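Greka 方言录音转写集 说明文档(草稿,边用边改)
Jutmont 项目下的子集,先看完"已知问题"再下载
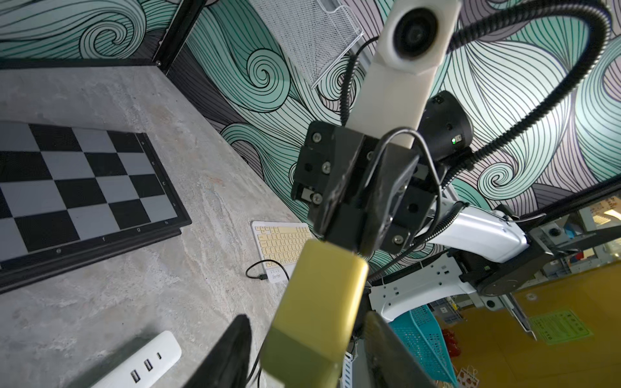 这份说明写给要用转写文本的人。只想听录音的,直接跳到"目录结构"。

概况
山区老人讲的口述材料,内容以种地、赶集、婚丧、修路为主,夹少量民谣。共 524 段,每段一个音频加一个转写文本。说话人用代号,不留真名。录音 Piyumi Bandara,转写和校对 Valter Holmgren,后期我接手,所以有些早期决定我也说不清,问他们俩。

版本
当前是第 2 版。第 1 版不要再用了,时间戳整体偏移,还有一批文件名和内容对不上。已经拿第 1 版跑过统计的,麻烦重跑。
第 2 版改动:
时间戳重新对齐
标点统一成全角
删掉重复段
方言字表换成 Debnath 字表,旧字表留在 old 目录备查
民谣单独放,不和叙述混在一起

目录结构
audio 录音,单声道 wav
text 转写,纯文本,UTF-8,无 BOM
gloss 逐词释义,不全,见下
songs 民谣,音频和歌词放一起
meta 说话人信息表,字段说明在表头
old 旧字表和旧转写,别引用

文件名规则:村代号、说话人代号、段号,中间下划线。村代号三个字母。段号不连续是正常的,删过重复段,没有重新编号,怕别人已经引用了。

转写规范
一行一个语调单位,不按句子切。
停顿用两个点,长停顿三个点。多长算长停顿?原则上半秒以上,早期几段是凭耳朵标的,没回头改。
听不清写 xx,不要猜。
改口、重复照写,不要顺手帮人家理顺。
笑声、咳嗽放方括号里。狗叫鸡叫不标,除非说话人停下来骂狗。
外来词按当地读音写,后面圆括号里给标准写法。
数字一律写汉字。

关于字表。有音无字的词很多,之前各写各的,同一个词在不同文件里三四种写法,检索基本没法做。Debnath 字表定下来以后全部替换过一遍,脚本替换加人工抽查。抽查没覆盖到的地方肯定还有漏的,看到请报。替换脚本在根目录,跑之前先备份,它会直接覆盖原文件(吃过亏)。

释义部分
gloss 目前只做了 300 段,其余的没有排期。已做的也分两种质量:叙述类的校过,对话类的只过了一遍。meta 表里 gloss_checked 一栏写 y 的才是校过的。空着就是没校,不代表有问题,但是引用前自己再核一下。
语气词没有统一译法。句尾那个 la 和 lo 的区别 Valter 有一套分析,我不完全同意,标注先按他的来。

已知问题
几段录音底噪很大,是风声,降噪试过,人声也跟着糊,所以放的是原始文件。
有两个人同时说话的段落,转写只跟主讲人,另一个人的话放在同名文件加 b 的里面,有的还没补。
年龄一栏是说话人自己报的,有虚岁有周岁,没有换算。
民谣歌词和实际唱的有出入,歌词是唱完以后另外念给我们记的,唱的时候会加衬字。以音频为准。
有的村名在当地有两种叫法,表里只写了一种。
meta 表用表格软件打开,段号前面的零会被吃掉,请按文本导入。问过好多遍了,写在这里。

使用与授权
研究和教学可以用,注明出处即可。商用不行,做语音合成也不行,说话人当初没有同意这个。
说话人或者家属要求撤回的,我们会删,收到通知后请你们本地也一起删掉。
不要试图从内容里反推说话人是谁。村子小,很容易推出来,正因为这样才更不要做。

引用写法
Bandara 与 Holmgren,Greka 方言录音转写集,第 2 版,Jutmont。段落引用请带完整文件名,不要只写段号,不同村的段号会重。

反馈
错字、时间戳不对、听出 xx 是什么的,都可以提。提的时候给文件名加行号,只说"那个讲赶集的老太太那段"我们找不到,讲赶集的太多了。星期五下午集中处理,其他时间回得慢。
字表要加字的,先查 Debnath 字表附录,再写明读音、意思、出现在哪个文件,最好附一句上下文。

待办
补完 b 文件
对话类释义二校
meta 表加一栏录音场合(家里、地头、集上)
Brutetti 那边要的精简版,只含文本不含音频,格式还在谈
说明文档英文版,有人愿意翻请直接联糸我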